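Filed under: Grantee Updates / Shared Tableware

Hi all, Afiq Sutanto again with the January report for the Pivinton tableware library. Short version - we're busy, we're a little behind on labels, and the $3,000 is mostly spent (on dishes, racks and one very good set of shelves).

We lent out 1,207 pieces this period, which made my whole month! Most went to school suppers and a couple of weddings. The white bowls with the thin dark rim and the faint gray streaks inside are still what people ask for first, and I'd like to buy more of them before spring.

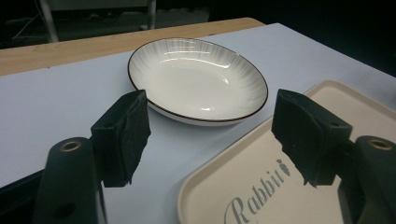

Yusof wrote back on my last draft that the bowls are fine but the trays are what save his back, and could we please get more of those before we get anything else. Fair point, and I've moved trays up the list. The Clalel people said much the same after their supper.

So we've been trying out place settings on the covered table, one cream tray and one shallow white dish to a person, to see what a borrower needs in a single crate. Settings are easier to check back in than loose stacks, and so far we've made up 19 of them.

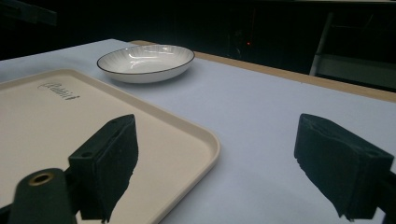
The crates themselves are the sticking point. The old ones are too deep, and the dividers from Prerkerer came in the wrong size, so nine crates are waiting in the hallway until the exchange goes through. I'll send the receipt along with the others.

Still to do: labels, a price for lost pieces, and longer pickup hours (people keep asking for 7 p.m.).

Recent updates
Shelves are up
What we charge for chips and cracks
Borrowing for a big supper
Fall report, tableware library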